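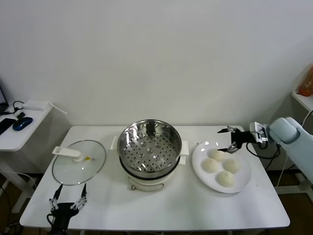
Two grippers at a table with an electric steamer, a glass pot lid and a plate of steamed buns.

The Darkora Code of Practice for Tabletop Food Handling, usually called the Darkora Code, is a voluntary set of rules for robot arms that handle food, cookware and covers on a table or counter. It applies to work at household scale, such as loading a steamer, moving cooked items to a plate, or lifting a lid. The code was first published on July 30, 2020, by the Darkora Institute and is kept up to date by the institute's technical office. It has no legal force. Some laboratories and equipment suppliers require it in their contracts, and it is used as a teaching text in several training programs.

The code is divided into a general part and a set of annexes. The general part covers the layout of the work area, the handling of food, the handling of covers and lids, heat and steam, cleaning, supervision, and records. The annexes contain checklists, sample forms, and a glossary.

Background

Before the code appeared, sites that carried out robot kitchen work generally relied on two separate bodies of rules. Machine safety rules dealt with guarding, stopping and the speed of the arm near people. Kitchen hygiene rules dealt with hands, surfaces and utensils. Neither had much to say about a gripper that touches a plate, a pot handle and a piece of food in the course of one task. Sites filled the gap with local instructions, which differed widely in wording and in strictness.

The first draft was prepared under the direction of Archana Srivastava, a process engineer who had earlier written the internal handling manual of the Drelen laboratory. Much of the structure of that manual was carried over, including its separation of "contact parts" from "carrier parts." The draft was opened for comment in March, and 917 comments were received from laboratories, suppliers and individual readers. Of these, 687 led to a change in the text. The largest group concerned the handling of transparent covers, which the first draft had treated in a single paragraph.

Scope

The code covers fixed arms working at a table, including pairs of arms that share one work area. It covers foods that can be picked up as separate pieces, such as buns, dumplings, fruit, eggs in the shell, and bread. Liquids are covered only when they are held in a closed container.

Cutting, frying and open-flame cooking are outside the scope, as are mobile robots that carry food between rooms. The code does not replace national food law or machine safety law. Where a legal rule is stricter, the legal rule is to be followed.

Main provisions

Work area. The table is to be level, smooth and easy to wipe. Each object used in the task should have a marked or recorded starting place, and objects that are not part of the task are to be kept off the table. Personal items, computer accessories and power supplies may be placed on a separate surface. Cables that run to the wrist or gripper must be given enough slack for the full range of motion and must not pass across a plate, a pot opening or any other food surface. The code asks sites to check the path of a cable with the arm at its farthest reach as well as at rest.

Shared space. Where two arms are used, the site must state in writing which arm may enter each part of the table. An arm that is not taking part in a step should wait at a set position with its fingers clear of cookware handles. Handing an item directly from one gripper to the other is allowed only for items that would not cause harm if dropped. In other cases the item is to be set down by the first arm and picked up by the second.

Contact parts. A contact part is any surface of the gripper that is expected to touch food or the inside of cookware. Contact parts must be removable or fully reachable for cleaning. Everything behind them, including brackets, links, screws and housings, is classed as a carrier part. Carrier parts are not to pass directly over uncovered food that is meant to be eaten unless they are enclosed in a sleeve or shield. This limit does not apply to food used only for testing, which must be labeled as such and thrown away at the end of the session.

Grip force. Soft foods are to be picked up with the lowest force that holds them through the full movement. Sites are expected to find this value by trial for each kind of food and to repeat the trial when the supplier, recipe or temperature changes. A visible dent that remains after release is counted as a handling fault. For steamed dough the code advises a grip low on the sides, with the fingers approaching from above and opening wider than the item before they descend.

Placement. Items on a plate are to be set apart from one another so that a gripper can reach each one without pushing its neighbor. The code gives no fixed distance. It states that the gap should allow for the width of the finger and for the known position error of the arm. Stacking is discouraged for foods that stick.

Lids and covers

Lids and covers make up the longest chapter of the code. The text distinguishes between cooking lids, which fit a pot and may be hot, and display or dust covers, which are placed over food or other objects on a table. A cooking lid is to be lifted by its handle only. When removed it should be laid flat in its recorded place, handle up, and far enough from the edge of the table that a light knock will not move it over the side.

Clear covers receive special attention. Glass and transparent plastic may give false or missing readings in depth cameras, and reflections from ceiling lights can hide the rim. The code therefore does not allow a gripper to close on a clear cover on the basis of a depth reading alone. A second source of information is required, such as a contact sensor, a known resting position, or confirmation by an operator watching a camera view. 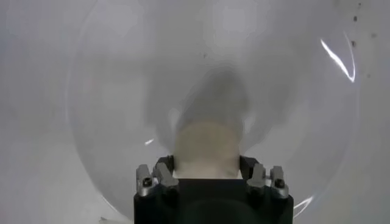

View from a wrist camera: a clear dome-shaped plastic cover with glare along its upper right, and a gripper at the bottom.

The chapter also addresses objects seen through a cover. Milky or scratched plastic softens outlines and changes apparent color, and an object on the far side of the material may appear to lie between the fingers. Operators are told to treat the position of such an object as unknown until it has been confirmed from a second viewpoint. Software that identifies food by sight should be tested both with the cover in place and with the cover removed, and the results are to be reported separately.

Covers must be inspected for cracks, dust and loose particles at the start of each session. The inspection extends to the table surface next to the rim, where crumbs and specks tend to collect and may be dragged under the cover when it is lowered.

Heat and steam

Rules on heat apply whenever a cooking appliance on the table is powered. The arm must approach a heated pot from the side and must not hold its wrist over the opening while steam is rising. Lids are to be tilted away from both the operator and any camera as they are lifted. A gripper that has been exposed to steam is to be wiped and left to dry before it is used to pick up dry food.

Training sessions may be carried out with the appliance unplugged. In that case the record must say so. Results from an unheated session may not be used to claim that the arm can work safely with a hot appliance.

Supervision

Every session requires a named operator with a stop control within reach. When arms are controlled from a distance, a second person must be present in the room. The operator may pause a session at any time without giving a reason, and pauses are not to be counted against the operator or the equipment in any report.

New operators complete a supervised course before working alone. The Rana training center offers the course most often cited in contracts. It is taught in two parts, one on the movement of the arms and the other on hygiene and cleaning.

Records

For each session the site keeps a list of the objects used, their starting places, the kinds of food handled, and any faults. Dropped items, touched rims and unplanned contact between arms are all recorded as faults even when no damage results. Camera recordings are optional. If they are kept, they must cover the whole session and may not be cut to leave out failed attempts.

Adoption and criticism

The code was adopted early by Drelen and by the equipment maker Toltis, which rewrote the manuals for its grippers to follow the distinction between contact parts and carrier parts. Smaller laboratories have been slower to take it up. Several have adopted only the chapter on lids and covers and the model record form.

Criticism has centered on the cost of keeping full records and on the rule against direct handover between arms, which some users regard as too cautious for empty plastic dishes and similar items. Toltis has argued that the limit should depend on the weight and material of the item. The institute answered that the existing wording already allows handover where a drop would cause no harm, and left the rule unchanged.

A further objection concerns the treatment of test food. Some reviewers have asked that the rules for carrier parts apply in full during testing, so that habits formed in the laboratory match those needed in a working kitchen. The question remains open and is listed among the subjects for the next revision.

See also

Collaborative robot
Food safety
Machine guarding
Robot end effector
Teleoperation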